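Appel à participants : qui veut juger des machines qui rangent le linge ?

Publié le 26 août 2023
111 partages | 7 commentaires

On nous promet depuis des années que le panier de linge se videra tout seul. En attendant, chez vous comme chez moi, quelqu'un retourne les chaussettes. Le projet Ovirel, mené par l'atelier Futunia à Javden, cherche des personnes qui s'occupent de linge, chez elles ou par métier, pour regarder travailler deux bras robotisés et dire par écrit ce que vaut le résultat. Nous cherchons des gens difficiles. Si vous repassez derrière tout le monde, lisez la suite.
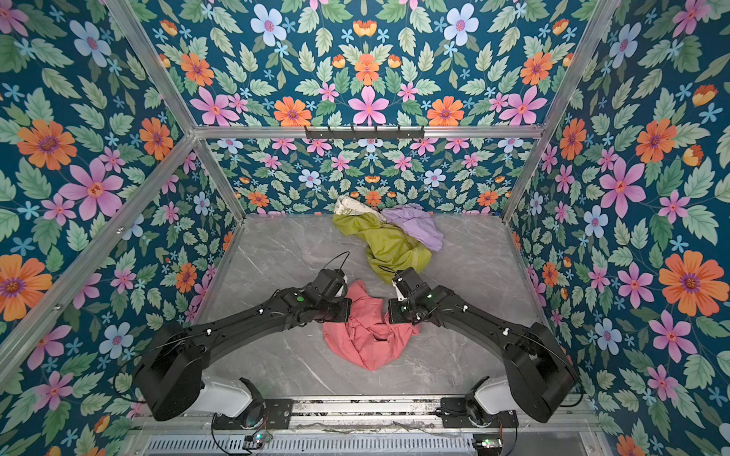
Joni Hakala

Je coordonne cet appel et je préfère annoncer la couleur : je n'y crois pas beaucoup. Mes collègues de la technique sont plus optimistes, Fergal Hayes en tête. Il construit les tâches, je construis les grilles d'évaluation, et nous ne sommes presque jamais d'accord sur ce qui mérite le mot « réussi ». Pour lui, un vêtement saisi puis reposé plus loin compte déjà. Pour moi, un pull posé en boule au bon endroit reste un pull en boule.

C'est ce désaccord qui nous amène à chercher des regards extérieurs. Pour l'instant, 1022 essais ont été enregistrés et notés en interne, c'est-à-dire par des gens qui connaissent les bras, qui savent ce qui est dur pour eux et qui finissent par applaudir quand une manche se décolle du sol. J'en fais partie. On s'attendrit vite. Or la question posée par Ovirel est bête et sévère : est-ce qu'une personne qui a autre chose à faire de sa journée laisserait cette machine s'occuper de son linge ?

Ce que nous demandons

Vous assisterez à une série d'essais dans nos locaux de Javden, assis devant la cellule. Les deux bras reçoivent un petit tas de vêtements froissés et une consigne simple : prendre une pièce, l'étaler, la plier, parfois seulement la séparer des autres. Vous notez chaque essai sur une grille papier, seul, sans échanger avec vos voisins. Ensuite vous faites le même travail à la main, sur les mêmes pièces, et un autre participant vous note avec la même grille. Cette seconde partie est obligatoire. Je tiens à savoir si nous sommes plus exigeants avec les machines qu'avec nous-mêmes, ce dont Fergal est persuadé.

Les séances durent une demi-journée, pause comprise. Chaque participant s'engage pour sept séances réparties jusqu'en décembre, selon un calendrier fixé avec lui. Nous ne prenons pas de personnes pour une seule séance : la première fois, tout le monde regarde les bras et oublie le linge.

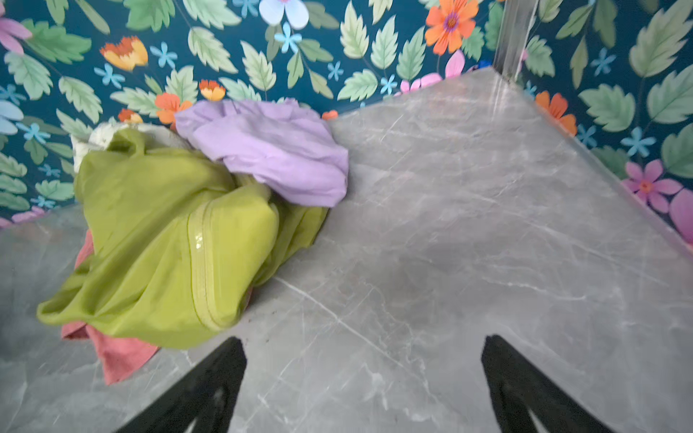

Vêtement vert, tissu lavande : le tas attend, la pince aussi.

Un mot sur le linge, puisque c'est lui qui décide de tout. Les vidéos de démonstration que l'on voit passer montrent volontiers une serviette carrée, bien sèche, posée à plat. Je n'ai rien contre les serviettes. Mais le linge d'une maison arrive emmêlé, une fermeture prise dans une maille, une doublure qui ressort, un tissu glissant sous un tissu épais. Un enfant de huit ans tire dessus et voit ce qui vient. Une pince à deux doigts doit choisir un point, s'y tenir, et découvrir ensuite qu'elle a attrapé deux vêtements. Nous voulons des participants capables de raconter ce genre de choses avec précision : où la pièce a été prise, ce qui a suivi avec elle, à quel moment vous auriez perdu patience.

La vitesse fait aussi partie de la grille, même si l'équipe technique aurait préféré la laisser de côté. Un geste correct qui prend le temps d'un café n'a pas la même valeur dans une cuisine que dans un rapport. Dans une blanchisserie, il n'en a aucune, et les professionnels que j'ai rencontrés pour préparer cet appel me l'ont dit plus crûment.

Qui peut se présenter

Toute personne majeure, avec ou sans diplôme. Nous réservons une partie des places à des professionnels : employés de pressing, lingères d'hôtel ou d'établissement de soins, vendeurs en prêt-à-porter qui replient les mêmes piles du matin au soir, aides à domicile. Les autres places vont à des gens qui tiennent une maison et qui n'ont pas besoin qu'on leur explique ce qu'est un col. Il faut lire et écrire le français sans peine, voir assez bien pour distinguer une couture à deux mètres et pouvoir plier du linge debout pendant une demi-heure. Si ce dernier point vous pose problème, écrivez-nous quand même – nous avons une table basse et des chaises.

Nous écartons en revanche les salariés et anciens salariés d'entreprises de robotique, ainsi que leurs conjoints. Les passionnés sont les bienvenus s'ils savent mettre une mauvaise note. Il y aura un essai de notation lors de l'entretien, et je vous préviens que donner la moyenne partout n'est pas une bonne stratégie.
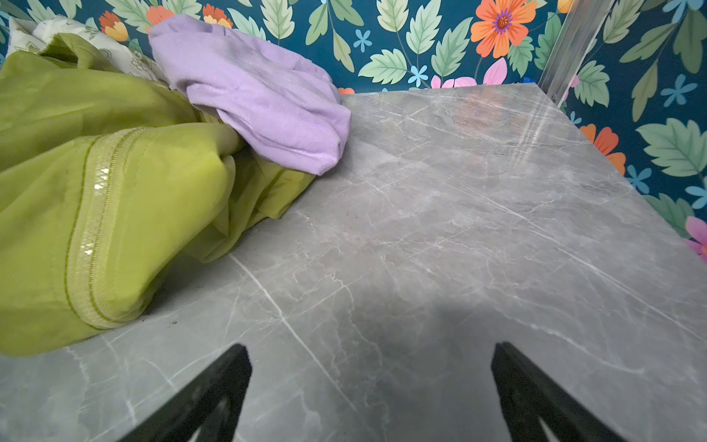 Reste la question de l'argent et de l'indépendance, que l'on me pose à chaque réunion. L'indemnité est de 2000 euros pour l'ensemble des séances, versée en deux fois, la première moitié après la troisième séance. Les frais de transport depuis la gare de Javden sont remboursés sur justificatif. Le montant ne dépend ni des notes que vous donnez ni de votre opinion sur l'avenir des tâches ménagères. Vos commentaires seront publiés tels quels, sans nom, fautes corrigées, dans le compte rendu d'Ovirel, y compris ceux qui nous déplaisent. Fergal a signé cette clause. Il a demandé en échange que mes remarques à moi n'y figurent pas, ce que je trouve un peu fort mais que j'ai accepté.

Nous ne filmerons pas votre visage. Vos mains, oui, pendant la partie manuelle, si vous donnez votre accord ; un refus ne change rien à votre candidature. Merci de venir sans bagues ni bracelets qui accrochent, nous prêtons assez de pièces fragiles comme cela.

Je précise aussi ce que cet appel n'offre pas. Aucun emploi n'est prévu à la suite des séances, vous ne piloterez pas les bras et vous ne repartirez pas avec une machine à plier. À plusieurs personnes qui m'ont demandé au téléphone quand elles pourraient en acheter une, j'ai répondu de garder leur planche à repasser.

Comment candidater

Envoyez quelques lignes à Futunia, à l'attention de Joni Hakala, avec pour objet « Ovirel linge ». Pas de CV. Dites-nous qui fait la lessive chez vous ou sur votre lieu de travail, quelle pièce vous détestez plier et comment vous vous y prenez avec un drap-housse. Cette dernière réponse est lue avec attention. Indiquez vos demi-journées libres et, le cas échéant, vos allergies à certaines lessives ou fibres.

Les entretiens se tiennent sur place et durent vingt minutes, essai de notation compris. Tout le monde reçoit une réponse, même négative. Pour les questions techniques sur les bras, adressez-vous à Fergal Hayes ; il vous dira que c'est pour bientôt. Pour tout le reste, c'est moi.

111 partages
7 commentaires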